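Gripper Evaluation Technician (fixed term, on site)

Hondach is hiring a technician for its gripper comparison program. The position runs until September and reports to Suha Kassab.

The program compares three hand-held gripper bodies that differ in jaw angle and pad texture. Operators repeat household tasks with each, and the recordings are scored for slip, misalignment and lost tracking. The current set holds over 2,000 recordings, of which 517 still need scoring. 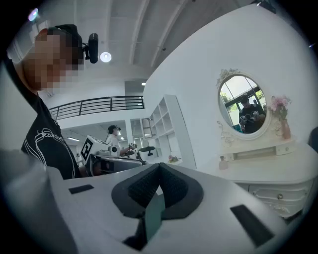 View from a hand-held gripper, ribbed pads in the foreground. A second pair of grippers shows in the mirror.

Duties:
Fit and replace finger pads between trials
Calibrate cameras and check marker tags
Run trials to a written protocol and log faults
Score recordings – training is provided

You will need a trade certificate or diploma in mechatronics or similar, steady hands and clear written English. Experience with camera calibration is useful but optional. Trials involve long periods of standing.

Send a résumé and a one-page cover letter to Carla Sabbagh, Hondach, quoting "Tomoana". Review of applications begins January 8, 2025.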